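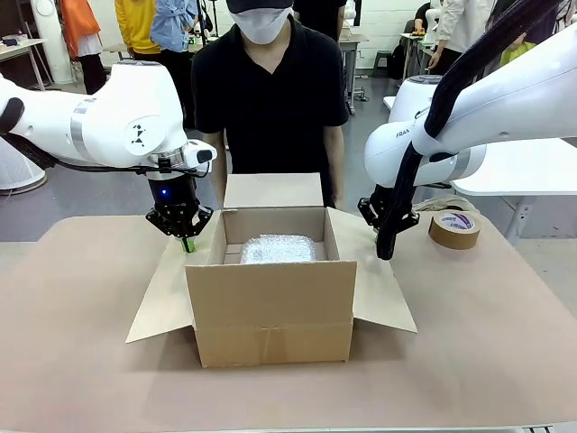
Two-arm packing cell, box-closing task, Greninbridge.

Progress report to Planach, November
Prepared by Jarmila Gajdoš

Packing trials continued this period, with one fault that cost us working time and needs to be reported. The cell has now logged 1566 closing attempts. In 58 of them the arms stopped on a force limit while holding a flap.

The worst case came at 15 attempts into an afternoon run. The left arm kept pulling after the right arm had gone into a protective stop. The flap tore and the box slid toward the operator's side of the table. There was no injury. The operator pressed the emergency stop and the run was ended.

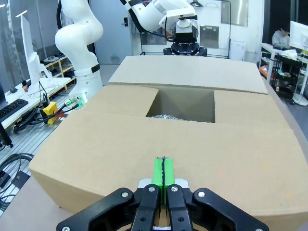
Svetozár Trnka traced the fault to the stop signal between the two controllers. Each arm stopped correctly on its own limit, but the message to the other arm could arrive late when the Zivside vision software was saving data. We had tested the stops one arm at a time and missed this.

The signal now runs on a separate hardwired line, fitted by Kopecký. Grip force on the flaps has also been lowered. 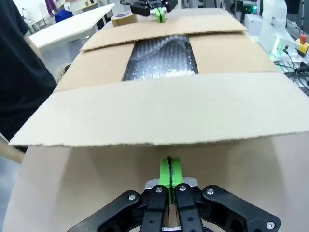 We repeated 200 attempts at reduced speed with the new wiring. Both arms stopped together on every forced stop. Four flaps slipped at the lower grip force, and that is still open.

Full speed remains locked out until Planach has signed the revised risk assessment, which is attached. The wiring work was paid from the maintenance line and we are not asking for more money.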